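# Door Approach Fault - Speaker Notes

Safety review session, Clamdale
Speaker: Orla Keane

**Opening**

Good morning. My subject is the door-opening fault reported on the Rellar mobile unit, and the decision to suspend hardware trials until it was understood. Ivars Raudsepp will take questions on the controller at the end.

**What happened**

- The unit was asked to open an interior door and pass through. The base began to move before the arm had released the handle.
- The arm was pulled to its joint limit. The protective stop should have acted at once - it acted after 280 milliseconds.
- No one was injured. The lever handle was bent and one arm cover was replaced.

**Cause**

- The release signal was sent when the gripper was commanded to open. It should have been sent when the gripper reported that it was open.
- The stop was late for a separate reason. Its message shared a queue with routine status traffic. Darragh Ó Ceallaigh found this in the logs, and his note is in the handout.

Pause. Allow the room to read the timing chart.

**Reproducing the fault**

- All repeat runs were done in simulation. The fault appeared in 5 of the first 6.
- Runs begin with the robot facing the door and the door slightly open. Furniture stays in the room, as the path planner must allow for it.
- Stress that simulation does not show wear in the handle or flex in the arm.

**Corrective action**

- Base motion is now locked until release is confirmed by the gripper.
- Stop messages have their own channel.
- Two people must be present when hardware trials resume, one of them at the stop button.
- Josée Friesen must sign the release form. The earliest date is in July.

**If asked about the Fadero units**

They use a different base controller. Úna Ó Néill is checking them, and no finding should be given today.

**Closing slide**

Leave the simulation view on screen during questions.

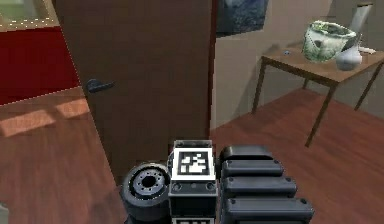 *Last updated: May 9, 2025*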